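Against the Twelve-Hour Patrol Shift

The Zornwood city council will vote in May on a labor agreement that moves the patrol division from five eight-hour shifts a week to a rotation of 12-hour shifts. The proposal has the support of the union, the chief and the budget office. I think it should be voted down, or at least limited to a trial with an end date written into the contract.

The case for the longer shift is mostly arithmetic. An eight-hour schedule needs three crews to cover a day and has three handoffs. A 12-hour schedule needs two and has two. Every handoff costs time at roll call and in the parking lot, and calls that come in just before shift change tend to wait. The budget office puts the annual saving at 3,000 overtime hours, most of it from late calls that now run past the end of the evening shift. Officers get more full days off and every other weekend. Commutes go down. All of this is real, and an argument against the schedule has to begin by conceding it.

The 3,000-hour figure counts only one kind of overtime. It was produced by the scheduling package the city leases from Aerts, which treats overtime as time worked past the posted end of a shift. Court appearances, range days and mandatory training are coded separately and were left out of the comparison. Those are the categories most likely to grow. An officer who works six at night to six in the morning and is called to testify at nine is on paid time for the appearance and, under the current agreement, owed eight hours of rest before the next tour. Eight hours from noon is eight in the evening. The next shift has already started, and someone has to be held over or called in to fill it.

Stelier went through this. Its department changed over with the same package and much the same projection, and late-call overtime did go down. Court and backfill overtime went up by as much as had been saved in the first year and by more in the second. The city's own audit listed the cause plainly: the rest rule had been written for a shorter shift and was never rewritten. Zornwood's draft carries the eight-hour rest rule over word for word.

The second problem is the last third of the shift. A patrol officer's work at the tenth or eleventh hour is the same work as at the first. It includes driving at speed, deciding whether to stop a car, and writing a report that a defense attorney will read line by line a year later. Alertness falls over a long waking period, and it falls further at night. An officer who reports at six in the evening has usually been awake since early afternoon at the latest. By the end of that shift the waking period is well past 12 hours, and the drive home comes after it. The agreement has no cap on secondary employment on a work day. It has no limit on consecutive night tours beyond what the rotation itself imposes, and the rotation can be waived by a sergeant for staffing reasons. 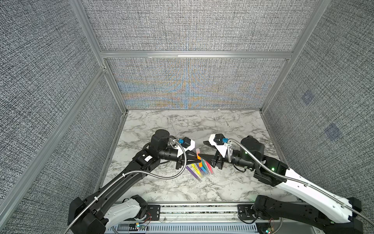

One patrol officer who read a draft of this essay answered that the comparison is unfair to the longer shift, because an eight-hour schedule in a short-staffed department is eight hours only on paper. Officers are ordered to stay for half of the next tour several times a month, with no notice, and then come back on the regular schedule. A planned long shift, in this view, is easier on the body than an unplanned one, and a sleep schedule can be built around it.

I accept most of that. Forced holdovers are the worst feature of the present system, and anyone who defends the eight-hour shift has to say what should be done about them. The remedy is to fill the vacant positions and to publish a voluntary holdover list, ranked by rest time, before the shift begins. Neither requires a new schedule. A 12-hour rotation also does not end holdovers. It raises their cost. When a tour of eight hours runs over by four, the officer has worked 12. When a tour of 12 runs over by four, the officer has worked 16, and vacancies will be there under either plan.

A third matter gets little discussion because it does not show up in payroll. Patrol work depends on continuity. A beat officer who is present five days out of seven hears about the same landlord dispute or the same run of garage break-ins from several people in one week. Under the rotation, an officer may be away for three days and return to find that two other officers have taken reports on one problem without connecting them. Written pass-downs can cover part of the gap. They take time to write and to read, and the draft cuts roll call from twenty minutes to ten.

Training suffers in a similar way. A shift that is already 12 hours long has no room at either end for a short class, so instruction moves to days off. Kindora found that its in-service hours had dropped after the change. It now pays for up to 2,000 hours a year of off-day training, a line that did not exist in its budget before. I do not say that Zornwood's number would be the same, since the departments differ in size. No number has been offered at all.

If the council is set on going ahead, the agreement should be changed in four respects. The rest rule should be ten hours and should run from the end of any paid duty, court included. Total paid time in any 24-hour period should be capped, with outside employment reported and counted toward it. Vehicle crashes, complaints and on-duty injuries should be logged by hour of shift, which the Aerts software can do with a field that is currently switched off. The schedule should lapse after one year unless the council renews it on the basis of those records.

The last point is the one most likely to meet resistance. Days off are arranged around school calendars and second jobs, and once they have been given they are hard to take back. Stelier's audit recommended a return to eight hours for the midnight crew only, with a start time moved to 2 a.m. for the overlap car. The recommendation was bargained over for most of a contract term and then withdrawn. A council that wants to keep the choice open has to put the end date in before the first long shift is worked.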